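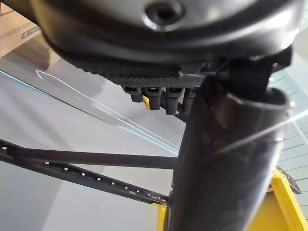

I've been meaning to write about the yellow table for a while, mostly because I keep getting asked what I think of it and I keep giving a different answer. So this is my attempt at a settled opinion.

It has two levels, a top and a shelf not far beneath it, and both are yellow. I would never have picked the colour. It came to the workroom in February, when a place called Sokia was clearing out, and yellow was what they had. Grey or white would have been easier on the eye, but I've got used to it now, and black things do show up very well on it. If you've ever lost a small black part on a dark worktop you'll know that counts for a lot.

The finish is another matter. It's glossy, and with the overhead lights on you get bright patches all along it, worst at the right-hand end. I tried a matt cloth over the top for 2 weeks and gave up. It slid about, and the edge kept catching on my sleeve. These days I just work further to the left.

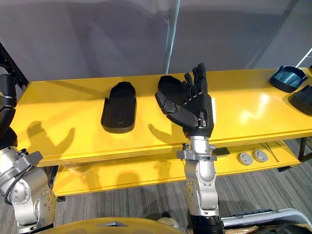 The yellow table with the foam trays out, curtain drawn behind.

The black foam trays are what I use it for most. I like the long one with the rounded ends best. It looks like something for a slipper, or an insole, and it has a raised rim and a shallow dip along its length. Small things stay put in a dip like that -- screws, clips, offcuts of plastic strip. I'd looked at the hard plastic trays Tovo do, and I still have 3 of those in a cupboard at home, but they rattle and the foam doesn't. Foam does hold on to dust, though. I go over it with a barely damp cloth and leave it out overnight.

The lower shelf is less use than I'd hoped. The gap under the top is short, so anything tall is out, and you have to bend to see what's at the back. I keep flat things down there: card, spare sheets of foam, the long ruler. Hassanpour make a rack that might suit the space better, but it costs more than I want to spend on a shelf I mostly ignore.

The pale grey curtain is staying. There was a plan to replace it with a proper partition from Tendness, and I was in favour until I saw how much light we'd lose. The curtain hangs well enough and can be pulled back when we need to get past with something large.

Next job is felt pads for the table feet. I bought a pack of 8 and put them somewhere safe, so first I have to find them.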